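4. Recording a folding session

This section is for the operator of the Ulonar two-arm station. Before you begin, the arms must be homed (section 3) and the Stultia recorder must show all three camera streams. If one stream is missing, go back to 3.6 and do not try to record with two.

4.1 Setting out the garments

1. Choose the garments from the list for the day. For the Hudec comparison we use only short sports garments, because the longer ones need the second policy.
2. Place the garments on the sofa seat, inside the reach of both arms.
3. Crumple each garment by hand and let it drop. Do not arrange the folds afterwards.
4. Open both grippers fully and bring one of them over the first garment, as low as the safety height permits.

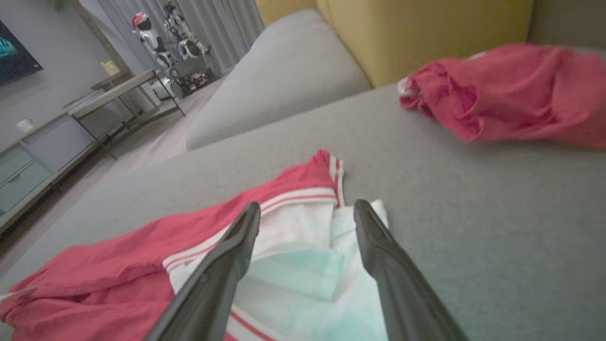
Page last changed: June, by L. Torres (4.1 and 4.3 only)

5. Look at the wrist stream in the recorder. The cloth must be visible between the two fingers. If you see only the seat, move the gripper and not the garment.
6. Press Mark Start. The recorder writes the start pose into the episode file.

Note: The sofa is a harder surface than our old table. The seat gives way under the fingers, so the height that is measured in calibration is not the height at the moment of the grasp. Set the parameter seat_offset to 8 mm before the first episode.

Caution: Keep your hands away from the seat after Mark Start. The arms do not detect a person.

4.2 Wrist camera check

The wrist cameras see very different things when the arm turns. The policy was trained with this variation, and you should not hide the furniture or the walls to make the view more simple. In the first version of the method we masked the background, and the success rate on the Sultlow set became lower, so the mask was removed.

1. Turn each wrist slowly from one end of its range to the other.
2. Check that the fingers stay in the same place in the picture during the whole turn. If they move, the camera holder is loose.

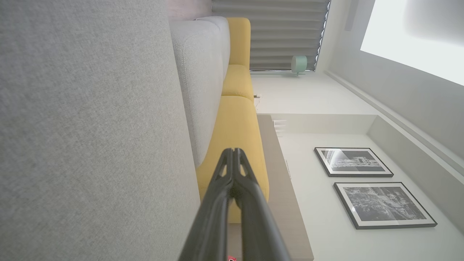 3. Check also the exposure. Windows and lamps can make one part of the picture completely white. This is accepted when the fingers remain clear. If the fingers become pale, lower the exposure by one step and repeat the turn.
4. Save the check with the name of the operator.

Note: Exposure must be locked before recording. With automatic exposure the colour of a garment changes during the episode, and the grasp point predictor is sensitive to this. Miroslava Jelínek has described the effect in the method report, chapter 2.

4.3 Judging the result

An episode is finished when both grippers are open and clear of the cloth. Use the head camera for the judgement, not the wrist cameras.

1. Wait until the arms have stopped.
2. Compare the folded garment with the criteria: one compact bundle, nearly rectangular, the waistband along one edge. A small corner that comes out is allowed.
3. Choose Folded, Partly or Failed.
4. Do not touch a garment that is still waiting for its turn. It belongs to the next episode. 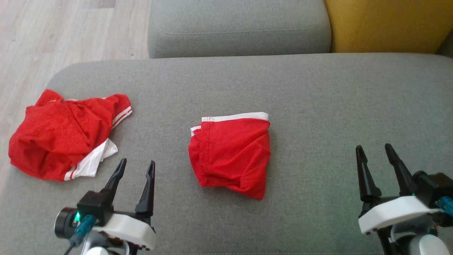 Can I repeat an episode if the fold was almost good?
Mark it Partly and continue with the next garment. Repeated episodes are removed from the results, and the 865 episodes in the present set were all recorded with one attempt each.

4.4 Closing the session

1. Press Close Session and wait for the checksum.
2. Write down every episode where you stopped the arms by hand, also when the reason was small.
3. If more than 13 episodes are marked Failed, send the log to Lurdes Torres before you record again.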